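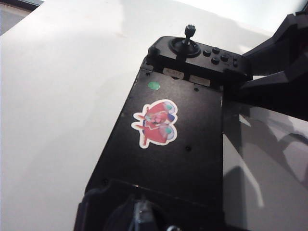
The arm on the white table, thumbstick up.

I signed up for the Vanags trial because the first 21 days were free and my left shoulder was no good for anything. That's the whole of my reasoning. I run a repair bench at the back of a shop in Vorkedport, clocks mostly, and the odd music box, and a person with one decent arm can't hold a spring down and tighten the screw beside it.

The Witent came up on the morning ferry from Bramau in two grey tubs. The delivery bloke wanted a signature and a glass of water and then he was gone, and it was just me and a black arm and a booklet written by somebody who clearly loved it. "Your Witent will learn your habits," said page one. I told it my habits were none of its business and plugged it in.

Mine had belonged to another customer before me. You could tell from the stickers. There was a little round green one, which I took for an inspection mark, and below it a big cartoon thing in coral red and pink with a thick white border, stuck on sideways. I spent a good part of the first evening trying to decide if it had claws or very large sleeves. A crab? A girl in a kimono? I turned my head one way, then the other, and my tea went cold.

The controls sit right on it, a thumbstick on the left and four round buttons in a diamond. My niece would have had it dancing in a minute. I pushed the stick the wrong way and it swung off toward the window with great dignity and stopped there. I apologised to it! Out loud, in my own shop.

By the end of the first week I'd worked out that it liked slow hands. If I hurried, it hurried, and we'd both end up with the part on the floor. If I breathed out before I touched the stick, it came down over the table like a heron and held whatever I'd given it for as long as I asked. I did a mantel clock that way, one that had been sitting on my shelf since October. Then I did a cuckoo, which I'd sworn I'd never do again.

I started calling it Crab. (I'd made up my mind about the sticker.)

Vanags rang on day 20, a cheerful voice wanting to know how I'd rate the Witent out of 100. I said I didn't know what I was comparing it to. She said other arms. I said I'd only ever had the two, and one of them was crook. She laughed and said the purchase price was 2000 dollars, or they could send the ferry for it in the morning, no hard feelings, and the next customer was already waiting.

I hadn't thought about a next customer. I went and stood at the bench with the phone against my good shoulder and looked at the white edge of that sticker. Somebody had picked it out and smoothed it down, crooked, and then packed the arm back in its tub and sent it off across the water. I wondered what they'd been mending — and whether they'd got to the end of it.

"Are you still there?" said the voice.

I asked if they took it in instalments. She went off to find out, and while the music played I opened the drawer where I keep the labels for the finished jobs, peeled off a small gold star, and looked for a bit of clear space.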